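# Comparison of Two Gripper Types for Garment Handling on a Two-Arm Robot

**Authors:** Araba Gbeho, Janka Kopecký
**Submitted:** 01/08/2021

## 1. Purpose

The project compared two parallel grippers, the Vustix and the Hokine, for picking up and folding clothing on soft surfaces. Earlier coursework at Tratudham had tested both units on a rigid laboratory table only. The supervisors requested an extension to beds and padded furniture, where a fingertip can press into the surface before it closes on the cloth.

## 2. Equipment

Both grippers were used on the same pair of arms, under the Esteves controller. The controller settings were left unchanged between gripper types, with the exception of the closing force, which was set separately for each unit according to a short calibration procedure (Appendix A). A head camera provided the view used by the operator.

The Vustix has broad fingertips with a replaceable pad. The Hokine has narrow fingertips and a shorter stroke. Fingertip pads were replaced before the first session and again at the halfway point.

## 3. Method

Each trial began with a cotton garment laid flat. The operator brought both grippers to the sleeves, closed them, lifted the garment clear of the surface, and completed one fold. A trial was recorded as successful if both grippers held the cloth until release and the surface covering was not lifted with it.

Each gripper type completed 200 trials on the bed. The order of garments was fixed in advance. Trials interrupted by a controller fault were repeated and do not appear in the totals.

## 4. Results

Of the 400 trials, 283 were successful. The Hokine accounted for the larger share of the successes. Its narrow tips passed under a sleeve edge with less downward pressure, and it gripped the bed covering less often. The Vustix held the cloth more firmly once closed, and most of its failures took place before the lift.

Cycle time was similar for both units, at about 40 seconds per trial. Approach height had a greater effect than expected. When the fingertips were lowered 3 mm too far, the cloth and the covering were regularly taken up together.
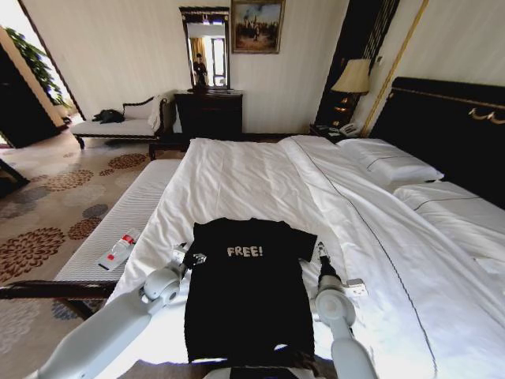 **Why was the closing force not kept the same for both grippers?**

The two fingertip shapes spread the load differently. A force that allowed the Vustix to hold a sleeve securely caused the Hokine to leave marks in thin cotton, so each unit was set to the lowest force that passed the calibration lift.

## 5. Limitations

Only cotton garments were tested. Both authors served as operators, and no correction was made for practice over the course of the sessions. The replacement of pads at the halfway point may have favored the Vustix slightly, as its pads showed more wear.

## 6. Further Work

The authors recommend repeating the trials with knitted and synthetic fabrics, and adding a contact sensor to the Hokine fingertips. A request for bench time in February has been submitted to the department.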